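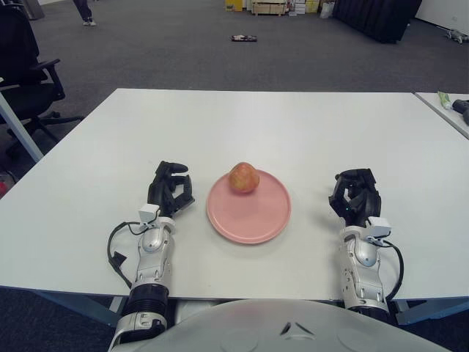

An apple on a pink plate from the Kalley tableware line, on a white table at the Bitov studio.

Bitov Brings Color Back to the Lunch Table With Kalley Plates

Tableware maker Bitov will introduce Kalley, a line of round plates with a raised rim, in September. The plates come in 14 colors, starting with the soft pink that became the team's favorite during testing, and they are made for the small meals most of us eat most often: a cut-up apple, a sandwich, leftovers at a desk.

The idea began with snacks. Bitov's designers kept noticing how often a piece of fruit ended up on a napkin or straight on the tabletop, and how much nicer it looked on a plate of its own. A red and yellow apple on pink is a cheerful thing to find at three in the afternoon! From there the team drew a plate with enough of a rim to keep grapes, berries and crumbs where they belong, and a flat middle that leaves plenty of room for a knife.

Getting the rim right took longer than anyone planned. Bitov made 132 trial plates before settling on the final shape — some were too shallow for soup-soaked bread, others stacked badly or felt heavy when full. The finished plate is easy to pick up from either side, and it sits steady on a bare table without a placemat.

Households and office kitchens in the town of Wi tried the plates over the spring and sent back 171 comment cards. Many asked for deeper colors to go with the pastels, so the line now includes a brick red, a dark green and a navy. Others wanted a smaller size for children, and that one is in the works. We loved reading these cards, including the long ones about toast.

Kalley plates can go in the dishwasher and are sold one at a time, so a broken plate can be replaced without buying a whole new set. Colors can be mixed freely, and every plate stacks with every other.

The full line will be on show at the Bitex home goods fair, where visitors can handle all the colors and pick up a free snack — apples, naturally, served on Kalley plates. The Bitov stand opens at 10 a.m. each day of the fair. After that, the plates will be carried by nearly 70 kitchen and home stores, with online orders opening the same month.

Samples for review and pictures of each color are available from the Bitov press desk on request. Stores that would like to carry the line can ask for the Kalley order sheet at the same desk.

About Bitov

Bitov designs plates, bowls and serving pieces for everyday meals. Its studio and shop are in Wi.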